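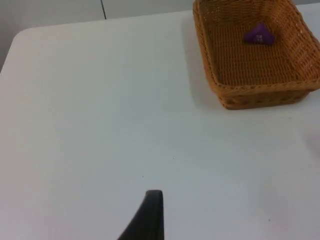 Cleaning and Storing Wicker Baskets

Dust first. Use a vacuum with a soft brush head and work along the weave. A dry paintbrush gets into the corners of the rim.

Mix 2 teaspoons of mild dish soap into a quart of lukewarm water. Wring the cloth until it no longer drips. Wipe the inside, then the outside, then the underside. Standing water swells the strands and loosens the braid at the rim.

Dry the basket upside down on a rack, out of direct sun. Allow a full day. In July an open window is enough – in winter, keep it well away from the radiator.

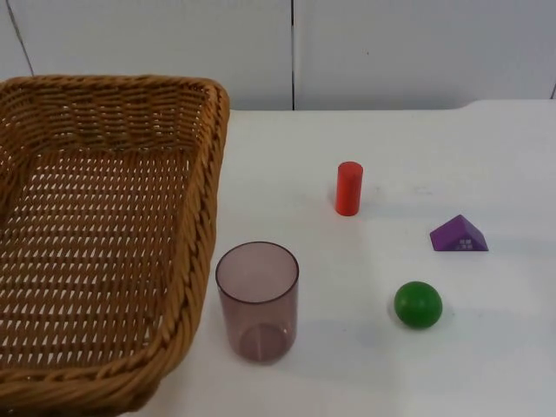

Marks on White Tabletops

Wicker that is put down damp can leave a tan stain on a pale surface. Treat it the same day with baking soda and water, mixed to a thin paste. Leave for 7 minutes, wipe off, rinse and dry. Do not use scouring powder on a matte finish; it leaves shiny patches that cannot be removed.

Older stains may need rubbing alcohol at 70 percent. Test a spot near the edge first.

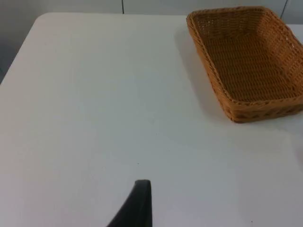 Verena Leitner writes that the paste did nothing for a ring left over a whole summer, but two rounds of alcohol took it out. She now glues felt dots under each basket and replaces them every spring.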